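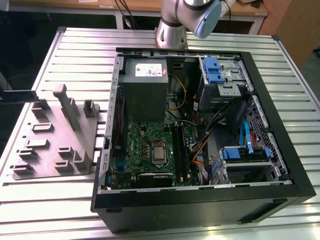

Weralstead Opens a Service Plan for the Cell That Takes Computers Apart

STESTDEN, October 19, 2022 - Weralstead, which looks after robot cells for firms that would like to think about something else, today announced a service plan for the Kallis teardown cell.

The Kallis works on desktop computers laid on their side with the panel off. It is a patient machine and a fussy one. Let the fixture plate beside the computer shift a little and the arm will go on reaching, with full confidence, for where things used to be.

Under the plan, a technician visits every 60 days to reseat the plate, check its 11 holders and posts, clean the slats of the table and go over the arm's cables. The arm's joints are greased every 2,000 hours. Visits take seven hours, lunch included.

Nyaga, a computer recycler and the first customer, had been realigning its plate with a mallet. The mallet has been retired.

Bookings open in November through the Weralstead service desk in Stestden.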